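Print this page | E-mail this page

Unit 6 - Setup and Upkeep of the Two-Arm Cell

These notes cover the Kenel cell only. The Fimow cell has a different rail and a different start order; see Unit 7.

6.1 Mounting rail

Both arm bases bolt to the rail along the near edge. Check the bolts before each session and mark each head with paint pen after tightening. If a mark no longer lines up, stop, loosen the base, reseat it and tighten in a cross pattern. Worn paint on the rail is acceptable. Burrs under a base are not; file them flat.

6.2 Cables

Each arm carries its own power and camera cables. Move every joint by hand through its full range with power off and watch the slack at the elbow. A cable that pulls tight at full reach will fail at the connector first. Leave a loop at the elbow and tape it on the upper segment, never across a joint.

6.3 Wrist cameras

The camera mount sits behind the gripper fingers. After any gripper change, repeat the hand-eye calibration using the Tralmont sheet. Take 37 poses per arm. Discard a pose if the other arm blocks part of the sheet. Log the result under the arm's name - left or right, as seen from the rail.

6.4 Test pick

Use light, round parts with a hanging loop. Red ribbed ornaments are suitable: they roll if the fingers close off center, and the string shows whether the gripper clears loose material. Place the mustard-yellow tray near the center of the table and the pine branches behind it.
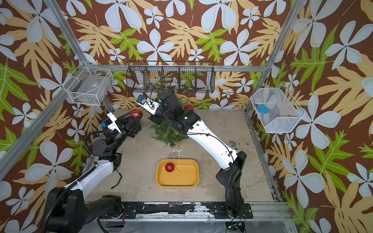

Run the left arm first at low speed with the right arm parked, then swap, then run both. Log gripper current at each close. A reading above 200 on the cell's display scale means the fingers are binding; clean the slide and repeat.

6.5 Service interval

Wipe the slides every 59 cycles and replace the finger pads at 891. Tape and sponge go back in the wall baskets after use. Enter all work in the Lyimo log before powering down.

Reading for next time: Unit 7, sections 7.1 and 7.2.

Print this page | E-mail this page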